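ok back bench thread, because three people asked how I set mine up and I keep typing the same answer in DMs

1/ Started with the cloth. Black, soft, covers most of the table. Wanted something dark so I could find clear glass when I set it down. Clear glass on a cream table = you will put your elbow on it. Ask me how I know

2/ The cloth came out of a bag of fabric ends from the Fademora closing sale. One side has a wavy scalloped edge. Did not hem it, did not trim it, it was going to be a tablecloth for somebody's party probably. It wrinkles. I ironed it in January and that was the last time

3/ Clips!! Little clear ones. Without them the whole thing walks off the table by lunch. Got a bag of 100 from Sasier and have lost most of them already, they're see through so of course I have

4/ Cork rings. If you buy one thing from this thread buy cork rings. Round bottom flasks do not stand up. They just don't. Used to prop mine in a rolled up towel like an animal

5/ Mine are the thick ones. Thin ones look nicer in the catalog but a flask with a long neck gets tippy as soon as there's a funnel in it. All the weight goes up top and over she goes

6/ Also cork is quiet. Sounds dumb until you've spent a Wednesday with glass going clink clink clink on a hard table

7/ Funnels - plastic for anything that's basically water, glass for the rest. Small one, wide at the top, stem skinny enough that it doesn't jam in the neck. If it jams the air can't get out and you get that burp and then it spits at you. Lift it a hair, let it breathe
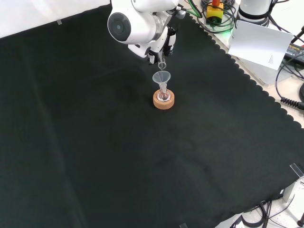
8/ And pour slow. Slower than that. Get the lip of the tube right over the funnel before you tip anything, not on the way there. Most of my spills were me tipping while still moving

9/ Someone asked about flask size. Small. I know the big ones look serious but if you're moving a test tube's worth of liquid then a big flask just means you can't see what you've got. A little puddle in the bottom of a little flask, much easier

10/ Olszewski vs Rernano for glass, since it'll come up. I have both. The Olszewski necks are a bit more even. The Rernano stuff is cheaper and I cry less when it goes on the floor. I have 26 pieces of glass left out of I don't want to say how many

11/ Rinse right away. Not after coffee. A long thin neck is misery to get a brush down once something's dried in there. Fill it, swirl, dump, do it again, upside down on the rack

12/ Washing the cloth - cold, by itself, no softener. Softener makes drops bead up and roll around and then you're chasing them. Hang it. First wash turned my sink gray so maybe not with your good shirts

13/ Somebody will say get a proper bench mat. Yes. I priced one, the size I needed with shipping was 1198 and I closed the tab so fast. The cloth was 5. If you're working with anything nasty then get the mat, seriously, cloth soaks stuff up and holds it. I'm pouring water and food coloring half the time

14/ oh and leave yourself bare table at one side. I let the cloth stop short so theres a spot for notebook, pen, phone. Paper on fabric is awful to write on, pen goes straight thru

15/ Things I'd still change: bigger clips, a second cloth for when the first is on the line, cork rings in two more sizes bc the one flask I use least fits none of them

16/ Think that's all of it. Will add the drying rack later if I remember, the pegs on it are a whole other rant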